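I wiped down the whole table after breakfast and put my good cup back on its striped mat, and there it was again, that skinny brown scuff by the corner of the mat. I've tried dish soap, oil, even half a walnut!
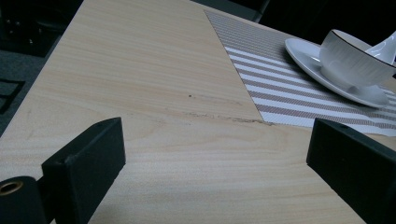
Caputo wrote in the comments last time that a scuff like that wants a dab of paste wax and then leaving alone for 10 days. Ten days! (I lasted until lunch.) The tin from Grikberg is still on the windowsill, and I do love the saucer and cup sitting there all white against the taupe stripes.
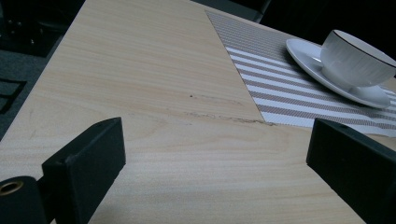
## Next up: the chairs

Two of them wobble, so I'm off to Grandham for glue.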